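Oil paint notebook, August
Bench 2, the Astby sashes and everything that goes with them

Starting a fresh entry because the last one turned into a grocery list. The state of play this morning: the sashes from Astby are all out of their frames and stacked against the north wall with cardboard between them, the glass is out of most, and I have finally stopped finding old putty in my socks. (Not completely. Mostly.)

The big question for the week is still the drying. Batch 15 is the one I mixed with the raw Linico oil and it's still tacky at the corners. It isn't wet, and you can put a finger on it and get the finger back, but there's a drag to it that I don't like. The earlier batch, same pigment, boiled oil, is dry enough to scratch with a nail and leave a clean line. So either the raw oil needs more time than I gave it or I put it on too thick, and knowing me I put it on too thick. Igor came by and said the same thing in fewer words.

What I did, so I can do it again or not do it again:

Warmed the oil on the hot plate, low, until it ran off the stick like water. Mulled the pigment in on the glass slab in small heaps. Zamton ochre for the first lot, then a little of the burnt umber to pull it down, because straight ochre on a window frame looks like mustard no matter what anybody tells you. Ran it through the nylon stocking twice. Second pass still caught grit. The slab has a chip near one corner and I think that's where the grit comes from, so I've put tape over the corner and will stay away from it.

Brushed it out on pine offcuts, three coats on one side and one coat on the other. The one-coat sides are all fine! Every single one. The three-coat sides are where the trouble is, and I left a night between coats, which was optimistic in this humidity. I wrote the humidity down on the back of an envelope and then Valentin mailed the envelope. Anyway it was muggy. The putty knife had a bloom of rust on it by breakfast.

Next round gets two nights between coats, three if it rains. I'm also going to rub each coat out until the brush complains. Miroslava showed me how she does it: load the brush once, do a whole rail, and don't go back to the can until you're pushing dry bristle. It took me forever and my wrist hurt, but the coat came out so thin you could still see pencil marks through it, and it was dry the next evening. So there's my answer, probably.

Putty

The putty is going better than the paint. Whiting and raw oil, kneaded by hand, no drier in it. I made it too soft the first time and it slumped off the rebate in the sun like cake frosting, so I worked in more whiting until it stopped sticking to my palms. That's the only test I trust. 556 g of whiting to a jar of oil is what I ended up with for the last lot, weighed on the kitchen scale, and it felt right straight away. I should weigh the oil too next time instead of writing "a jar," I know, Helju, I can hear you from here.

Wrapped in wax paper and then in a bag it has kept since the start of the month with only a thin crust. Kneaded the crust back in and it softened right up. If it's stiff in the morning I sit on it while I have my coffee.

Priming the rebates first made a huge difference. The two sashes where I skipped it, the bare wood drank the oil out of the putty and it went crumbly along the bottom edge. Scraped it out, primed, did it over. That cost me an afternoon I'd rather have spent at the lake, but there it is. Priming coat is just oil and a bit of pigment so I can see where I've been.

Glass: one pane cracked coming out. The top light of the small pantry sash, the wavy one, of course. I had the infrared lamp on it for too long on one side and I heard it go — a tick, like a clock. Valentin thinks he has a piece of old glass in his shed that will do. I've cut a cardboard template and hung it on the nail by the door so it doesn't get used for coasters.

Lamp notes while I'm at it. Keep it moving. Start at the middle of the run and work out. Putty that's been painted over with something modern takes longer to let go, and it smells awful, so open the big door and put the mask on before and not after. Scraping while it's warm is easy and scraping once it's cool is miserable. I had the shield on the glass the whole time except for the pantry sash, see above.

Colors, or the argument about colors

The Astby people want the outside to stay as close as we can get to the oldest layer, so that's settled in principle. I took a crater down through the paint on the kitchen sash with the round sanding block and wet it with a drop of oil so the rings came up. Oldest is a grayish white, then a green, then a whole lot of cream, then brown, and the top coat is the white that's been flaking into the flower bed. The green is lovely. It's only there for one layer, so somebody lived with it and then somebody didn't.

Inside is where opinions start. Tania is in favor of strong colors with pale woodwork, and Igor would paint everything the color of oatmeal. I lean toward dark doors myself. A near-black made from umber and a bit of blue is very good-natured in oil, it dries faster than almost anything else I've mixed, and it hides brush marks.

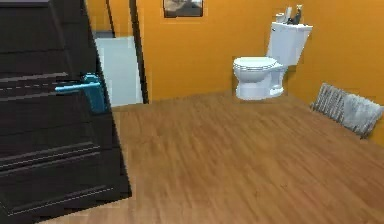 Nearly black paneled door, teal lever handle.

Tania wants me to mix a sample of something like that teal on a scrap of iron strap, to see how it holds on metal. I have some of the blue-green left over from the boat job, and it would need the strap degreased properly first, which I keep putting off. Red lead is out, obviously, so it'll be an iron oxide primer and two thin coats on top. I'd give it a week before anybody is allowed to handle it. Literally handle it, ha.

The black itself: I did a first sample on a spare panel that came off the Urban job (the cupboard doors nobody came back for). One coat, rubbed out thin. It was touch dry by the second evening, and there's a soft sheen to it that will go off in a month or two. The moldings were fiddly. If you leave any paint sitting in the groove it wrinkles, so go along afterward with a dry sash brush and pull it out of the corners. I missed one at the bottom left and it looks like a raisin.

Cleaning up

Brushes go in raw oil, hanging, not standing. I drilled a new lid for the brush jar and the bristles finally clear the bottom. Soap wash at the end of the week only. Linseed soap and lukewarm water, work it in the palm, rinse, do it again until the foam is white.

RAGS. I'm writing this in capitals again. Oily rags go in the steel bucket with water and the lid goes on, every time, before lunch, before the phone, before anything. I found one balled up behind the vise and it was warm. Not hot, but warm, and I didn't like it one bit. If you were the one, I don't care, just use the bucket. There's a second bucket by the slab now so nobody has to walk.

Drying rack

Moved the rack from the wall to under the skylight. Daylight seems to matter more than heat for this stuff. I had two offcuts from the same stroke of the same brush, one under the skylight and one in the cupboard, and the cupboard one was sticky for days longer and it went yellow. I've read that the yellowing goes back if you put it in the sun, so I've now swapped them around, and the cupboard one is on the sill with a C on the back. Will check it when I remember.

Shelf spacing on the rack is too tight for the sashes with horns on. Took out every other dowel. The long ones from the stair window still don't fit and they're on trestles with four nails each, points up, so mind your sleeves.

The inside colors again, after lunch, because it never ends.

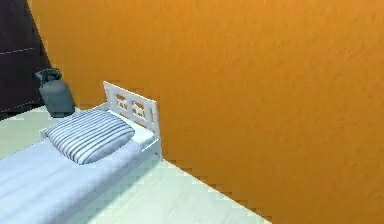
Last changed: August, 15:43, from the bench laptop

Orange with white next to it is Tania's whole case, and fine, I can see it. White bedroom furniture against a wall like that looks crisp. My worry is the white. In linseed oil a white never stays as clean as that for long, it creams up, and more so in a bedroom with the curtains pulled half the day. Next to a warm wall the cream would probably just read as white anyway, and next to a gray one it would look like teeth. So that's one for Tania, I suppose.

The wall paint isn't mine to make, thank goodness. I did try a small orange for fun, ochre and a red oxide from the Zamton box, and it came out as flowerpot. More ochre made it mustard again. You don't get a bright orange out of earths and I'm not buying a tube of anything that needs gloves and a lecture.

To do, in whatever order:

Recut the cardboard template, it got damp and curled.
Ask Linico whether the raw oil is the new pressing. Smells greener than the last can.
Sharpen both scrapers, and put the file back in the drawer afterward.
Second priming coat on the stair window sashes, thin, THIN.
Knots: shellac on the ones in the bottom rails, two of them are bleeding already.
Degrease the iron strap.
Order sash cord. Helju measured and got 43 m with spare, I got less, we're going with hers.
Glazing points, the small ones. We have a full box of the large ones and they split the bars.

Checked batch 15 again before locking up. The corner nearest the skylight has let go of its tack. The other three haven't.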